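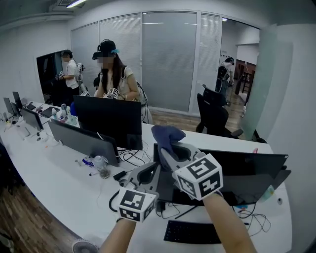

A dark navy glove, with a monitor and keyboard on a long white desk.

Visit to the Virine glove works, Vallejo
2022-10-10

The Virine works opens its doors to visitors twice a year, in May and in the fall. I went on the fall tour. Parking is on the side street, and you sign in at a window next to the loading dock.

Our guide was Saturnino Ortuño, who has run the cutting room since the company moved in. He started us in the yarn store, where cones are kept on open racks and sorted by lot number. Two cones of the same color from different lots will not always match, so a pair of gloves is always knitted from one lot.

The knitting hall has 13 machines. Each one makes a glove from the fingertips down, starting with the little finger, and drops it into a bin with the cuff still open. It is loud in there and the guide saved his talking for the hallway. Lined gloves take a different route – the outer fabric is cut flat with steel dies, then sewn inside out and turned by hand over a brass form. I watched one of the sewers do a thumb. The seam goes around a tight curve and she did it in one pass.

After that comes washing and pressing. The presses were down for cleaning, so we only walked by. In the packing area the gloves are paired, checked for dropped stitches and tied in dozens. Most of what was going out was for Jotex, a workwear seller, and a smaller stack was for Flesollow, which orders long cuffs for garden gloves. On a good day the works ships up to 707 pairs.

I asked about repairs. They will re-cuff their own gloves if you mail them in, but not anyone else's.

The tour took a little over an hour and cost nothing. There is a shop by the exit with seconds at half price, mostly odd sizes. I bought a gray lined pair with a crooked label. Wear closed shoes, and bring earplugs if you have them – the ones they hand out are small. The coffee truck across the street closes at two.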